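Sorting and Classification
A reading page for ages 9 and up

Sorting means putting things into groups. Each group has a rule, and the rule says what may go in and what must stay out. Scientists call this classification. Libraries, post offices, grocery stores and recycling plants all depend on it.

Properties

A property is something about an object that you can check. Color is a property. So are length, weight, shape and the material the object is made of. To sort a set of objects, you first choose a property, then look at the value of that property for each object. If the property is color, the values might be red, blue and green.

Some properties are easy to check by looking. Others need a tool. You cannot tell the exact weight of an apple by looking at it, so a packing house uses a scale. You cannot tell whether a can is made of steel by its color, but a magnet will pull on steel and will not pull on aluminum. A magnet is a simple sorting tool.

A property must give the same answer each time it is checked. "Pretty" is a poor property for sorting, as two people may disagree about the same shell. "Longer than my thumb" is better, but thumbs differ. "Longer than 3 centimeters" is best. Anyone with a ruler will get the same result.

Rules for a good set of groups

A set of groups works well when every object has a group to go to and no object fits in two groups at once. Suppose you sort buttons into "red buttons" and "large buttons." A large red button fits both. A small white button fits neither. The groups are badly made, and the sorter will have to guess.

One way to repair this is to use a single property at a time. Sort by color first. Then take each color group and sort it by size. The large red button goes to red, then to large. The small white button goes to white, then to small. Sorting in steps like this makes a tree. The full set is the trunk, the color groups are branches, and the size groups are smaller branches growing from them.

Many sorters also keep a group called "other." It holds objects that match none of the rules. A small "other" group is normal. If it grows larger than the rest, the rules need to be changed.

Sorting and ordering

Sorting into groups and putting things in order are related, but they are separate jobs. When you order objects, you place them in a line, such as from lightest to heaviest. There are no bins, only positions. A dictionary is ordered. A silverware drawer is grouped. A library does both: books are grouped by subject, then ordered along the shelf.

The seed room at Femovdale

The seed room at Femovdale keeps 131 kinds of bean. Melaniia Didenko set up its shelves. At first the jars were grouped by seed color. This caused trouble, as some beans are speckled with two colors, and some grow darker with age. A jar could belong in one group in April and a different one a year later.

She changed the first property to the way the plant grows. Bush beans stay low. Pole beans climb. Each kind in the room had already been recorded as one or the other, so no jar was left without a place. Within each group the jars are now ordered by name, and color is written on the label for anyone who wants it. Flurudano, a pole bean, stands a few jars before Nseir and well before Wevevska.

The beans themselves were the same before and after. Only the rule was different. A property that changes over time is a weak choice for things that will be stored for years.

Sorting by color

For things that will be put away and taken out again the same day, color is often a good first property. It can be checked quickly and needs no tool. It works best when each object has one solid color and the colors are far apart, like red and blue. Colors that are close together, like orange and red-orange, cause mistakes.

The color of a container does not have to match what goes inside it. A container only needs to stand for one group, and everyone using it needs to know which.

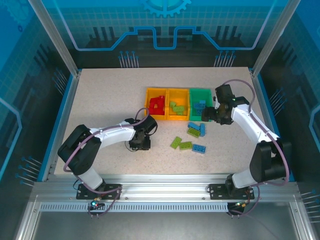
Bricks grouped by color. Red bricks are in the yellow bin, and blue bricks are in the green bin.

Light also matters. Under a yellow lamp, white objects look yellow and dark blue objects may look black. Color sorting should be done in daylight or under a white lamp.

Try it

You will need 10 small objects from around the house and a sheet of paper.

Write down three properties that you can check for every object. Choose one and sort the objects into groups. Draw the groups on your paper and write the rule beside each.

Put all the objects back together. Choose a second property and sort again. Compare the two drawings. Did any two objects stay together both times?

Now give the objects and one of your written rules to another person, without helping. If that person makes the same groups, the rule is clear. If not, find the object that was placed differently and rewrite the rule.

Words to know

Classification — putting things into groups by rules.
Property — something about an object that can be checked.
Value — the answer you get when you check a property.
Order — the positions of things placed in a line.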